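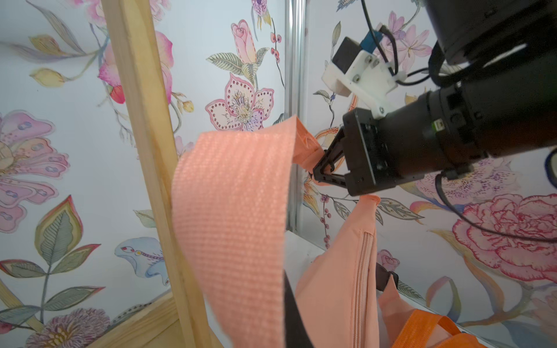 Peach-colored bag with woven strap.

Family Open Day at Hastholm: Visit Report

Members of the Family Outings Working Group attended the spring open day at Hastholm on a Wednesday during the school break. The group was made up of Antonina Stetsiuk, Ghada Salameh and Dalibor Štefanec, with five children between the ages of three and eleven. The purpose of the visit was to decide whether the site should be included in the vacation activities listing for member families.

Arrival and admission

Gates opened at 10 a.m. Admission is free for children under four, and a family day ticket costs $15, which covers two adults and up to three children. Parking is included. The overflow field was in use by late morning, and the walk from there to the entrance crosses an uneven path that is hard work with a stroller. Families with very small children are advised to arrive before 10:30, when spaces next to the ticket office are still available.

Tickets may be bought online or at the gate. The line at the gate moved steadily. Card payment is accepted throughout the site except at the pony rides, where cash is required.

Animals and outdoor activities

The farmyard holds goats, sheep, two donkeys and a large number of hens. Feeding sessions take place at 11 a.m. and 2 p.m., and each child is given a small paper cup of feed. Hand-washing stations stand at both exits from the yard, at a height that younger children can reach. One of the two was out of soap in the afternoon, and this was reported to the office.

The woodland trail is 300 yards long and forms a loop behind the barns. Children follow painted markers and collect letters that spell out a word, which may be exchanged for a sticker at the shop. Our three-year-old completed the loop without being carried. The older children finished quickly and asked for something harder – a second sheet with written clues is kept at the ticket office, but it must be requested.

Pony rides are limited to riders weighing no more than 105 pounds. Places are given out on the day and were gone by noon.

Indoor activities

Craft sessions are held in the long barn and run for 90 minutes, with a new group starting at 10:30 a.m., 12:30 p.m. and 2:30 p.m. The session attended by the group was led by Janka Murín, who has run the children's program at Hastholm for several seasons. Children made paper lanterns and decorated a seed pot to take home. Materials are included in the ticket price. An adult must stay with any child under eight.

The barn was warm and well lit, although it became loud when full. Ms. Murín informed the group that the first session of the day is usually the smallest and is the one she suggests to families who prefer a calmer setting.
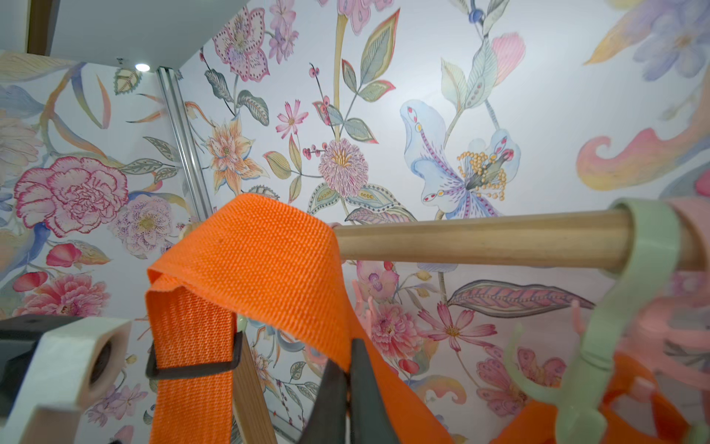

Food and facilities

The café serves soup, sandwiches and a children's lunch box. Prices are moderate, and the portions for adults were generous. Picnics are allowed on the lawn and at the covered tables beside the orchard. Restrooms are located at the entrance and behind the café. Only the restrooms at the entrance have a changing table.

Access

The farmyard, café and long barn can all be reached without steps. The woodland trail has tree roots along its far side and is not suitable for wheelchairs. Vendula Vávra of the visitor office confirmed that a flatter route is planned and should be ready in June.

Recommendation

The group recommends that Hastholm be added to the listing as a full-day outing for families with children aged three to nine. The entry should state that pony rides require cash and fill early, and that the clue sheet for older children is available on request. Ms. Salameh will send the proposed wording to member families with the next newsletter, together with the opening times for the summer season.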